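Packing and Tidying Assistants, part-time
Tresier — Rafferty Building, room 321

Tresier is hiring assistants for short shifts of packing, sorting and resetting a shared workroom. The work is light and repetitive. Each shift runs four hours, with a 10-minute break every hour.

Duties
Clear and wipe tabletops between sessions.
Move potted plants to their marked positions and water them on request.
Return boxes and bins to the correct shelf level.
Push office chairs back under tables and keep the aisle open.
Record each reset on the Urnimik sheet, with start and end time. 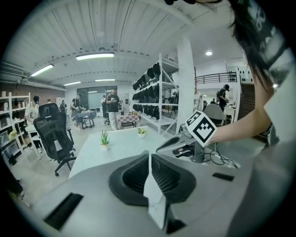

Shelf contents change often. Assistants work from a printed layout that is reissued each month, and items not on the layout go in the bin marked Jekent — they are not to be placed on the nearest free shelf. Small objects are sorted by size first, then by type.

Requirements
Able to stand and bend for most of a shift.
Able to lift boxes of up to 40 pounds with a second person.
Reads a floor plan without help.
Closed shoes. Long hair tied back when lifting.

No prior experience is needed. Training takes one shift and is paid at the full rate. The contract covers 100 hours, starting in April, and may be renewed once.

To apply, leave a one-page résumé at the Rafferty front desk before 4 p.m. State which mornings or afternoons you can work.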